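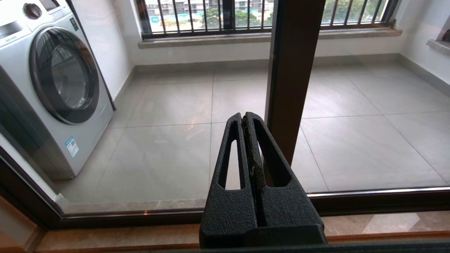 ¡Hola! En Letis buscamos gente para la segunda ronda de nuestro estudio sobre manipulación en casas de verdad (nada de cocinas de laboratorio). En la primera grabamos 386 demostraciones y vimos que la política entrenada falla mucho más con puertas correderas que con cajones, y quiero entender por qué.

Necesito personas mayores de edad con balcón, galería o lavadero. Son 2 sesiones en tu casa, de 143 minutos como máximo, en junio. No hace falta saber programar, ¡te enseño yo!

Escríbeme por el formulario de Letis con el asunto «Plondelus» y dime qué tardes te van bien.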